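Updated Oct 13, 2020

# Sorting and storing small toys: box and tray method

Small toys for pets and toddlers tend to end up in one deep bin, where the bottom layer is never used and seldom washed. The method on this page uses a shallow tray as the working surface and a set of colored boxes as the destination. It takes one table and no special tools.

## Materials

- Shallow metal tray with a rolled or smooth rim
- Cardboard boxes with lids, one per category, each a different color
- Compass or a round template (a jar lid works)
- Craft knife with a new blade, cutting mat
- Cotton or felt cloth large enough to cover the table
- Clear packing tape

Boxes need to be rigid. Thin gift boxes sag once a hole is cut in the lid. The Uchida lidded boxes we use are plain brown board inside with a colored face, and they have held up through more than 300 openings without splitting at the corners.

## Cutting the holes

1. Measure the largest toy in the category across its widest point. Add 2 inches. This is the hole diameter.
2. Leave at least 1 inch of board between the hole and any edge of the lid. If the hole won't fit, use a larger box.
3. Mark the center by drawing both diagonals.
4. Score the circle lightly, then cut in three or four passes. A single deep cut crushes the core of the board and leaves a ragged edge.
5. Sand the cut edge with 220 grit, or cover it with short tabs of tape folded over to the inside.

Cut on a flat surface with the lid removed from the box. Keep the cut disks — they make good blanks for category labels.

## Preparing the table

Lay the cloth flat and pull it tight at the corners. On a bare tabletop, balls that miss the tray roll off; cloth slows them. A dark solid color also makes small parts easier to spot.

Stack the boxes while they are empty and take them down one at a time to fill. A filled box should not be stacked on another, as the upper box closes off the hole below it.

## Sorting order

Empty the bin into the tray in batches, one layer of toys if possible, two at most. Then remove items in this order:

1. Balls. They shift every time something else is lifted, so take them out first.
2. Rope toys. Lift by a knot, straight up. Pulling sideways drags out whatever is tangled in the strands.

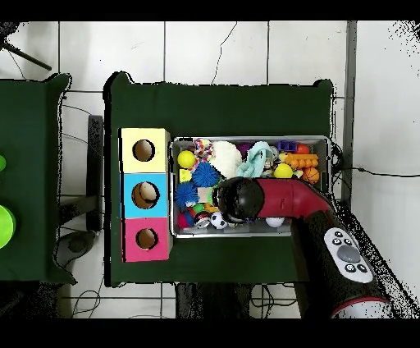

3. Plush. Check seams and eyes before boxing. Anything with an open seam goes to the repair pile.
4. Hard plastic and rubber: blocks, wheeled toys, chews. Check for cracks and bite marks with a fingertip.

Pet toys and children's toys go in separate boxes even when they look alike. Mark the box lids accordingly.

## Cleaning before storage

Rubber and solid plastic: warm water and dish soap, rinse, air dry. Spiky balls need a soft brush between the points. Rope: soak, wring, and hang until dry through the center of the knot, usually overnight. Plush: follow the sewn-in label.

Nothing damp goes into cardboard. Wipe the tray last and dry the rim, where water collects and leaves marks.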